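Feathering in a cross-chop, first season in a single

Posted by Kovness, Oct 30, 2018

Hi all, I took up sculling in September after years of paddling a canoe with my kids, and I'm loving it! The trouble is my left blade. On flat water I'm fine, but as soon as there's a bit of chop it catches on the way back up the slide and I nearly go in. Our club boat is an old Lindari and I'm over 100 kilos, so maybe I'm just sitting too low? Any thoughts welcome.

Cillian Costello

Welcome to the sport! You could well be low in the water, so ask whoever looks after the rigging whether the gates can go up a little. Most have clip-on washers, and moving 2 of them from above the gate to below it made a world of difference for me (do both sides the same, of course). Then try some rowing with the blades squared the whole way, maybe 4 strokes at a time to begin with. It feels dreadful, but you soon learn to push the handles down and away before you turn them.

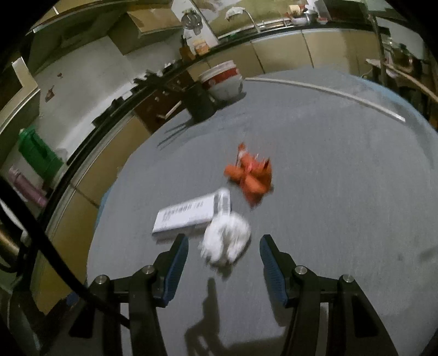

Henrique Guerreiro

What Cillian said. Also loosen your grip, everybody squeezes when it gets rough. My old coach used to have us wiggle our fingers on the recovery and I still do it.

Caron

get a wider boat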